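Pevberg Tabletop Set: Handling Rules

The set holds 700 episodes recorded at the Bastthorpe site, sorted into 21 tasks. Operators must follow the Novitz bench rules, version 9, throughout.

Crockery is to be kept within reach of both arms. An arm that is not in use should stay open and clear of the other - contact between arms ends the episode.

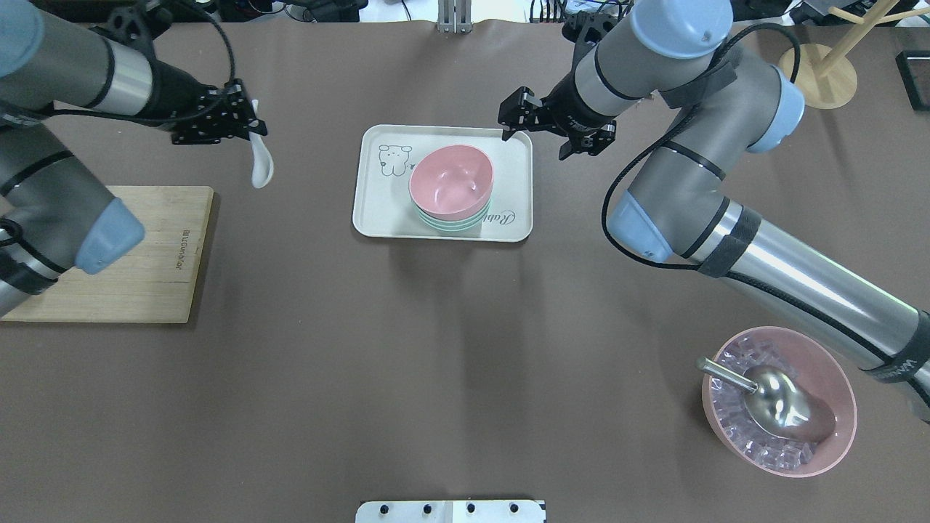

Two-arm table task with spoon, stacked bowls and ice scoop.

Episodes that break a rule are kept and marked "void". There are 73 of these. Please report labelling errors to the Pirzada data desk.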